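Two small bins for cans and bottles – how do you keep them from getting mixed up?
Home & Kitchen > Recycling

Sewwandi Siriwardena
Asked Saturday

We moved into a smaller place in July and there's no room under the sink for the big divided recycling thing we used to have. I'd like to keep two little bins out in the open, one for cans and one for plastic bottles, and empty them into the big ones downstairs. My problem is that everybody in this house throws everything into whichever bin is closest. I tried labels and they peeled off in 2 weeks. Do I need lids? Bigger bins? Different people?

Gerrit Nkosi
41 helpful votes

Skip the labels and go with color! We had the same fight here for ages, and what fixed it was buying two round bins in the same shape but really different colors. Cans go in the yellow-green one, bottles go in the gray one, end of story. My kids learned it faster than I did – I still have to stop and think before my coffee.

A few other things from our house. Don't bother with lids, because people will just leave stuff on top of a lid (mine did, every single day). Keep the bins right next to each other so there's no "closest one" to blame. And get the kind that taper toward the bottom, they're easy to grab and tip out. Rinse the cans first or you'll get ants. I paid 15 for the pair and I've been happy with them.

Also, empty them on the same day even if one is barely used. We do Saturday morning.

Rezaul Wickramasinghe
3 helpful votes

just use one bag and sort it downstairs, thats what I do

Thitima Sriwong
15 helpful votes

Check what your building takes before you buy anything. Ours wants cans and bottles together, so I had been sorting for months for no reason at all! If yours does want them apart, I'm with Gerrit on the colors. I set mine up on the big white table, and I put the bottle bin on the left – that's the side we come in from.
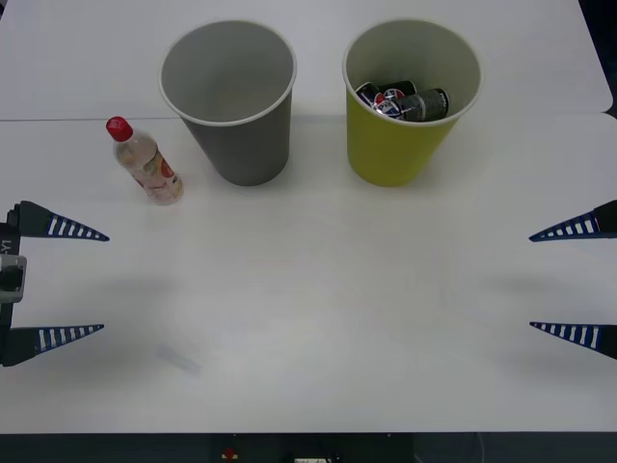
Cans in the yellow-green bin, gray one still empty, and a small bottle over on the left.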